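The Soup Supper at Lallavdale

By Lucie Marchand
21 August 2026

Lucie had fed 80 people before, but never with a stove that only lit on one side!

"Left burners or nothing," said Tyson MacLeod, and he handed her the matches. He was already wearing an apron, and he had peeled every onion in the church kitchen, including the ones meant for Sunday.

They were making goulash from old Mrs. Gulyás's card, the one with the grease spot right over the paprika. Was it two spoons or seven? Lucie held it up to the window and prayed a little, and then she put in five. Oh, the smell! It rolled down the hall and out past the Sendness road sign, and people who had only come to drop off a pie sat down and stayed.

Grandma Bedus said grace – a long one, with all her grandchildren in it – and the bread went around twice. Somebody's baby fell asleep on the coats. Tyson sang the second hymn in the wrong key, so loudly and so happily that everyone moved over to join him.

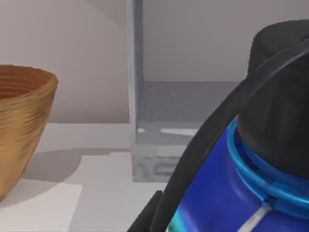 A wooden bowl on a pale shelf.

When the pots were scraped clean, Mrs. Gulyás called Lucie over and patted the chair.

"How much paprika?" she asked.

"Five," said Lucie.

"Hm! I always did three." She wiped her plate with the last crust and looked at it. "Write down five, dear. And bring me a pencil, I want to fix the salt too."

2 comments | 80 shares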